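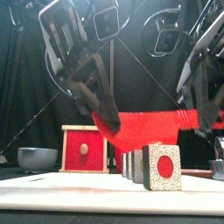

A red ribbed sock, a white ceramic bowl, a small wooden box with a red felt front, and a row of cube-shaped blocks.

PLANDVILLE, Sunday, January 19, 2025 - The Trolel household exchange will change the way it accepts and sorts small goods when its Gkikas Street counter reopens after stock check, according to a notice posted at the entrance and on the exchange's web page.

The new rules cover socks and other small knitwear, ceramic bowls, wooden boxes with drawers or doors, and children's blocks. Furniture, lamps and kitchen appliances stay under the old rules.

Until now, small goods have been dropped into a single mixed crate at the counter and sorted at the end of the day. The notice says the mixed crate has led to chipped ceramics and to socks losing their partners between the counter and the shelves. The crate will be withdrawn and each type of item will get its own tray under a labeling scheme called Zurkik, already used for books and board games in the front room.

Socks take up the longest section of the notice. Single socks will be accepted for the first time. They will be held in a sorting drawer by main color, then by knit (plain, ribbed or cable), and checked against new arrivals once a week. A sock that has no match by the end of May goes to the rag bin, where it is sold by weight to workshops for cleaning and polishing.

Pairs must be brought in clean and unrolled. Staff will draw each sock out lengthwise and look at the cuff, the heel and the toe before it is tagged. A cuff that stays wide after it is stretched and let go fails the check. So does a heel thin enough to show light through the knit. Light pilling is allowed. Darned socks are allowed if the repair lies flat, and the tag will carry the word "mended."

The exchange logged 1153 socks last year, counting each sock separately. The new drawer unit holds 2000.

Bowls and other ceramics will be set down on felt mats and checked at the rim and foot. A hairline crack that reaches the rim means the piece is refused for table use. It may still be shelved as a planter or a key dish if the owner agrees, and will be marked on the underside in grease pencil. Unglazed pieces are not affected. Bowls will no longer be stacked more than four high, and bowls of different widths will not be stacked at all.

Small wooden boxes were previously treated as furniture, which meant a wait for the Thursday table and a larger tag. Under the new rules any box that fits on the counter scale is a small good. Knobs, hinges and runners are to be tested at the counter. Loose knobs can be tightened on the spot with the owner's consent. Boxes with felt or fabric on an outside face will be brushed and inspected for moth damage before they go near the knitwear, and will spend one week in a sealed bag if anything is found. Missing knobs do not lead to refusal. The exchange keeps a tin of spare knobs and asks that people drop off any they have at home, with the screw if possible.

Blocks will be accepted in sets or loose. The earlier rule required a complete set in the original package, and in practice turned most of them away. Loose blocks will be grouped by edge length, measured on a stepped gauge, so that blocks from different makers can be shelved together if they stack evenly. Surface pattern is not a sorting criterion. Painted, printed and speckled faces may be mixed in one bag. Blocks with flaking paint are refused, as are any small enough to pass through the gauge's round opening.

A bag of loose blocks will cost 100 points on the exchange card. Points are earned at drop-off at the existing rates, with one change: a matched pair of socks now earns the same as a bowl. Single socks earn nothing when they come in. If a partner is found later, no points are added to either owner's card. The notice gives the cost of tracking ownership as the reason.

The trays will be shallow, with a lip low enough that the contents can be seen from the side. Zurkik labels go on the front left corner. Each shows a letter for the type of item, a number for the shelf and a color band for the week of arrival. Goods that are still on the shelf after eight weeks move to the free table by the side door. Ceramics are exempt and stay out for twelve.

Visitors are asked to place items on the counter one type at a time and to keep glass and ceramics away from the edge. Bags should be emptied before the visitor leaves. The exchange will not accept sealed bags left outside the building, and anything found there in wet weather will be treated as waste.

The counter on Gkikas Street keeps its present hours. The side door will be closed for two days while the drawer unit is fitted, and the free table will stand in the front room for that time. Cards issued under the old scheme remain valid, and existing points carry over.

A separate notice on bedding and towels is due in May.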